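A word on the table rules, now that July is here and the Kereama bench is booked most mornings. Thank you, all of you, for being so patient while we rewrote the sheet (it had grown to 38 lines, bless it, and I doubt many of us ever got to the bottom). The new one has 4. Clear the tabletop of everything but the part you're working with. Check that the cables have slack before the arms move. Keep your own hands off the wood while the arms are live, even for a quick nudge! And write down every stop in the log, including the silly ones, with your initials next to it.

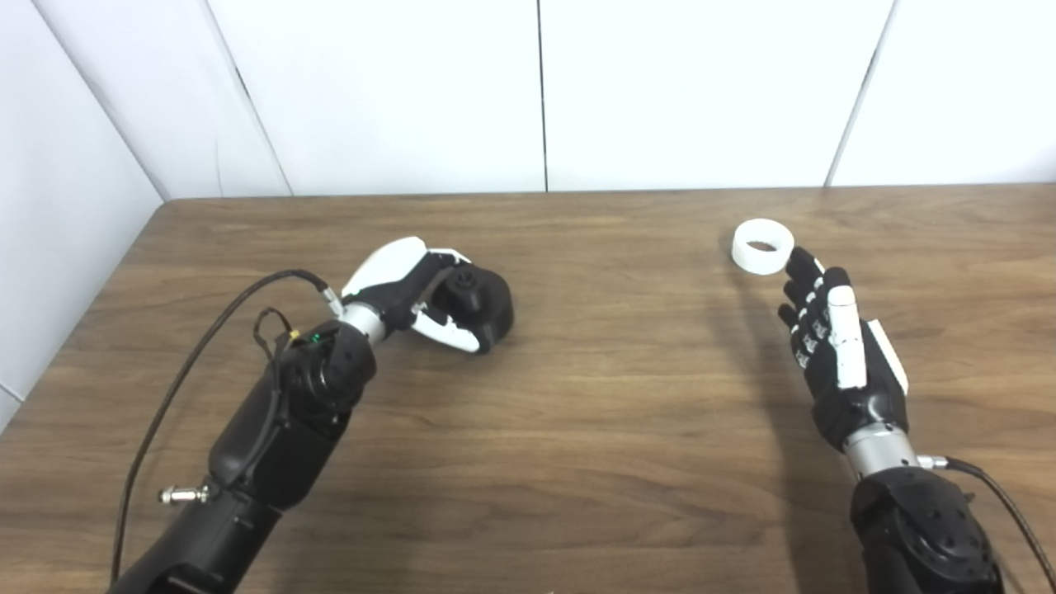 Dede Issahaku would like a fifth line added, saying that whoever hits the stop button is never asked to justify it on the spot, and I must say I'm very much in favor. Send me your thoughts before the sheet goes off to Dedmont for printing, and do please take the old copies down from the door.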